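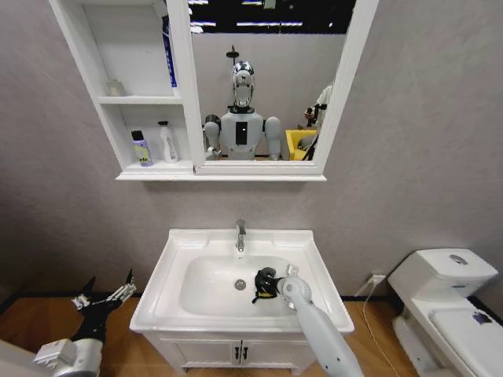 Figure 2. Mirror cabinet with two open compartments and a ledge.

3.2 Storage of shared and personal products

Respondents were asked where they kept the items they used at the sink, and which of those items other members of the household were allowed to use. Of the 142 households in the Trenodau sample, 80 had a wall cabinet of some kind over or beside the sink. The rest used a windowsill, the edge of the tub, a rolling cart, or a bag carried in from the bedroom.

We sorted the cabinets into closed and open types. A closed cabinet hides everything behind a door or a mirror. An open one leaves at least one compartment visible to anyone who comes in. Mixed designs, with a mirror next to open shelves as in Figure 2, were counted as open. Greenberg treats the mixed type as a separate class, but our interviews gave us no grounds for doing so. People with mixed cabinets talked about their shelves in the same terms as people with plain open ones.

The clearest difference between the two groups was in how ownership was marked. In homes with closed cabinets, each person tended to have a shelf, and the shelf was enough to show whose things were whose. In homes with open compartments, the rule was more often tied to the product. Soap, toothpaste and hand lotion could be used by anyone. Hair products and anything bought at a pharmacy could not, wherever they stood. One mother of three told us that her children had learned this "by getting yelled at," and that no one had ever put it into words before the interview.

Guests were a separate matter. In 35 households, respondents said they moved or hid certain items before visitors came. Medicine was mentioned most, followed by hair dye and razors. Several people also put things out for guests that the family did not use day to day, such as a better soap or a folded hand towel. Wanda Ambrose, who carried out the July interviews, noted that older respondents were more willing to talk about this than younger ones, and that some of them took it up without being asked.

Height also played a part. Households with small children kept cleaning products and medicine on the top shelf, and many had left them there after the children were grown. When asked why, most said they had not thought about it. A smaller group, 33 in all, had rearranged the cabinet within the past year, usually after someone moved in or out.

We did not ask about cost, and the answers should not be read as a measure of income. Renters were less likely to have put up a cabinet themselves, and many were using whatever the last tenant had left. Their accounts of sharing did not differ from those of owners in any way we could detect. Differences between single-family homes and shared apartments are taken up in Section 3.3.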